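How to label storage boxes so you can find things later

Start with one shelf. Empty each box, throw out what is broken, and put similar things back together. Tape and cords go in one box, hand tools in another.

Write the label before the lid goes on. Use a thick marker and put two things on it: a box number and a short list of what is inside.

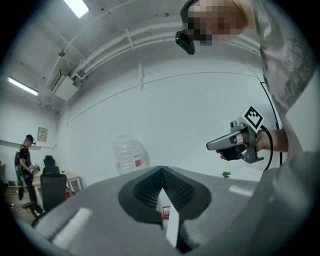

Gray T-shirt, gray housing — sorting day in May.

Stick the label on the short end, facing out. Labels on lids are no use once boxes are stacked. Ngaio Tomoana starts her numbers at 11 and leaves gaps, so a new box can sit next to a related one.

Keep a master list in a notebook or a spreadsheet. One line per box is enough:

11 — tape, cords, spare plugs
531 — paint brushes, rollers
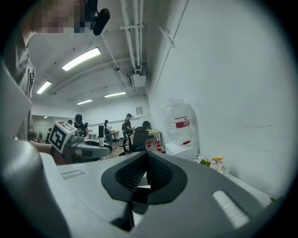 If you move something to another box, change the list the same day. Cross out the old line and write a new one under it. Check the whole shelf twice a year and replace any label that has started to peel.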